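Section 2: Planning and Budgeting for a Two-Arm Tabletop Station
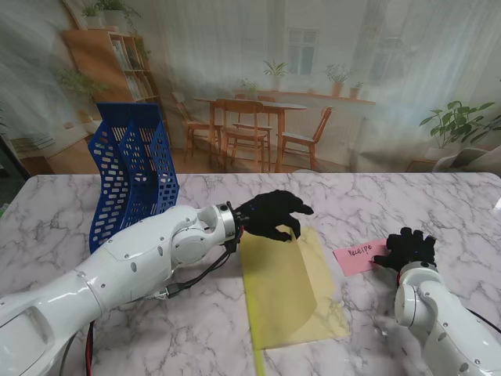
Complete this section before a purchase request is submitted. The steps apply to any Elley station intended for light office work, such as opening folders, placing notes, and sorting paper into file organizers. Stations intended for boxes or bound volumes are covered in Section 5.

2.1 Define the work

1. List every item the station will handle. Include paper size, folder type, and any translucent or coated sheets. Thin sheets take more setup time than rigid items and must be listed separately.

2. For each item, state whether one hand or two will be required. Lifting the cover of a folder while a second piece of paper is held down is a two-hand task.

3. Have the list signed by the department that will use the station. A list prepared by Purchasing alone will be returned.

2.2 Choose the hands

4. Select five-fingered hands or two-finger grippers. Five-fingered hands suit mixed paper goods but carry a higher service cost. Grippers are sufficient where all items are the same thickness.

5. Order both hands from the same production batch where possible.

Note: Hands and arms are quoted as separate lines by Soltden. Confirm that the wrist rings and hand cables appear on the quote. They are not included in the arm price.

2.3 Plan the table and surroundings

6. Measure the table. Allow 90 cm of clear depth in front of the rear edge, and 40 cm between the arm bases and the nearest walkway.

7. Check that the tabletop is level and rated for the combined weight of everything mounted on it. Stone tops may need a separate frame; request a quote from Facilities before the arms are ordered.

8. Decide where organizers and other fixed items will stand. Keep them within reach but outside the main working area, and record their positions on Form 51.

9. If a printed backdrop is to be used, include printing, hanging hardware, and one replacement print in the budget.

CAUTION: Arm and hand cables must have enough slack for full travel. Do not route cables across a walkway or allow them to hang where a chair or cart may catch them.

2.4 Prepare the budget

10. Enter the arms, hands, controller, table, and cabling as capital items. Enter fingertip covers, folders, notes, and other paper stock as supplies.

11. Add a service plan. The standard Zaddale plan covers inspection after every 900 operating hours — travel charges are billed separately.

12. Include operator training for at least two employees per station.

Note: Paper stock is often left out of first-year budgets. Folders and notes used for practice wear quickly and should not be drawn from general office supplies.

2.5 Submit the request

13. Send the completed file to Deepika Annamalai, Equipment Planning. Technical questions about mounting or power should be directed to Nanna Vestergaard before submission.

14. Keep a copy of all quotes. Quotes dated before August must be renewed.

Delivery dates are confirmed only after the request has been approved and the site check in Section 3 is complete.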